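Care Labels and Garment Life: A Study of Washing Habits in Student Housing
Norbert Danko and Wenceslao Mansilla, Lowther Hall, Pliltbridge

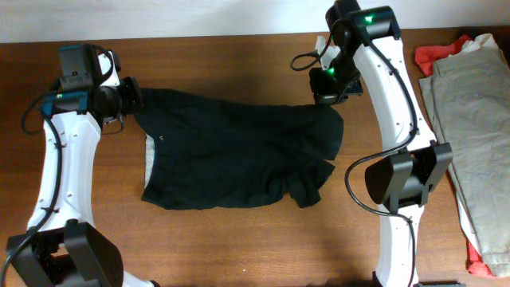 Figure 1. Black t-shirt laid flat, with folded trousers at right.

Submitted 4/13/20

1. Purpose
The purpose of this project was to learn how closely residents of Lowther Hall follow the care labels sewn into their clothing, and whether their habits are linked to early wear. The subject was chosen after a review of the hall's laundry notices, which give advice on machine use and say very little about fabric.

2. Method
A written survey was given to residents in April. A total of 47 completed forms were returned. Respondents were asked what water temperature they select, whether they sort by color, how they dry cotton items, and whether they had thrown out any garment in the past year on account of shrinking or fading. In addition, 20 cotton shirts lent by residents were measured before and after four wash cycles in the hall machines. Shirts were measured flat, from collar seam to hem and across the chest.

3. Results
Most respondents reported that they read a care label only when the garment is new. Warm water was the most common setting for mixed loads. Respondents who used the high heat dryer setting were more likely to report shrinking. In the wash test, length changed more than width, and the largest change was recorded after the first cycle. Dark shirts washed inside out showed less fading at the seams.

4. Limits of the Study
The survey relied on memory, and the shirts differed in age and weight. One dryer was out of service during the last two cycles, so six shirts were dried on racks and are reported separately in Appendix B.

5. Recommendations
The hall office should post a chart of common care symbols beside the dryers. The default dryer setting should be changed to medium heat. A second survey is proposed for the coming school year, with questions on wool and synthetic fabrics added.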